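Recording your first batch of two-arm demonstrations

I get asked for this often enough that I've finally typed it up. It covers how I collect demonstration episodes on a two-arm table, from a bare bench to a folder of recordings you can train on. I'm assuming your arms already move, your cameras already stream and you have a way of driving the arms by hand (leader arms, a pair of controllers, whatever you've got). If you're still fighting with drivers, go and do that first and come back with a cup of tea.

What you need

Two follower arms and something to drive them with
At least one camera that doesn't move, ever
Recording software - I use Prakis, but any recorder that saves joint positions and video against the same clock will do
A box of small objects
A notebook, the paper sort

Step 1: Decide what counts as one episode

Write the task down as a single sentence before you touch anything. Mine for this batch was "put one object on the red circle and let go of it". One sentence, one object, one ending. My first attempt at this was a thing called Kusus, which was meant to be a general tidying set, and I never wrote the sentence. Some episodes ended when the object was put down, some ended when the arms were back home, and a few ended when I got bored. I recorded 1,189 of them that way and spent most of August trimming the ends by hand. Please don't do that!

Decide the start as well. I have both arms go to the same home pose, press record, wait a moment, then move. The little pause makes the beginning very easy to find later on.

Step 2: Set the table

Keep the background dull. I like black curtains on the sides and a plain dark top, so the camera doesn't pick up people walking past or the sun moving round during the afternoon. Then put out your target and your clutter.

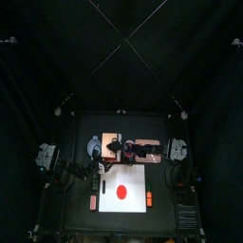

Clutter is where I've changed my mind the most. I used to put out only the object I wanted moved, and the trained policy was lovely until a second thing appeared on the table, at which point it went for whichever was nearer. Now I leave plenty of other stuff lying about in every episode, and I pick things that differ in shape as well as colour. The toy carrot is my favourite because it's long and the leafy end gives you a clear direction, so you find out quickly if your grasps only work one way round. The pink block next to the board is much easier to pick up, and the thin black stick lying on the white surface is a proper nuisance - it wants a slow approach and a very level gripper. Have an easy one, a middling one and a horrible one in the mix. I also keep a tray and a box towards the back so the arms have to learn to travel over things.

Step 3: Fix what should be fixed

Some things ought to vary and some really oughtn't. The board with the circle stays where it is for a whole session, and so do the camera, the lights and the arm bases. Before you start, save one still from the camera and call it your reference. After every break, put the live view over the reference and check the corners of the table line up. If they don't, stop and sort it out. Nadège Royer, who shares the bench with me, once leaned on the camera mount at lunchtime and we carried on until the evening without noticing. Those went in the bin.

Step 4: Shuffle the objects

Move things between episodes, but don't trust yourself to be random. I always drift towards putting the target object in a nice comfortable spot near the front. What works for me is a list of positions made beforehand (a dozen lines of Python, or a pack of cards if you like) and I just follow it down the page. Turn the objects too, not only their places. Every so often put the target somewhere awkward, right up against another object, and record that.

Step 5: Drive slowly, then a bit less slowly

Do a few practice runs with the recorder off. You want smooth, unhurried movements and no hovering. Hovering is the killer - if you pause above the object to think, the policy learns to pause above the object, and it may never come out of the pause.

Use the arm that makes sense. If the object is on the left, use the left arm and keep the right one parked. Pick your rule and stick to it, or you'll teach the thing to dither between the two.

If you fumble a grasp and recover neatly, keep it. If you fumble and flail, press discard and go again. I allow myself 3 tries at any one layout and then move down the list.

Step 6: Label as you go

Straight after each episode I press one key: good, recovered or bad. Prakis writes it into the episode file. Anything odd goes in the notebook with the episode number, things like "lights flickered" or "stick rolled". It feels fussy at the time, and I've been grateful for it every single time I've come to filter a set.

Step 7: Watch some back

At the end of a session I play a handful at double speed. You're looking for frozen video, arms that jump, and episodes where the video and joints have slid apart. The easiest test for that last one is the moment the gripper shuts: the gripper value and the picture should agree. If they don't, check the clock settings before you record any more.

How many do you need?

More than you'd like. After the Kusus clean-up I recorded another 500 following the steps on this page, which took the total to 1,689, and the new ones on their own trained a better policy than the old ones did. So I'd start small, train something rough, see where it goes wrong and then record more of exactly that. Mine was hopeless with objects at the back of the table, so the next session was nearly all back-of-table layouts.

Next page: converting the recordings for training, and the folder layout I use.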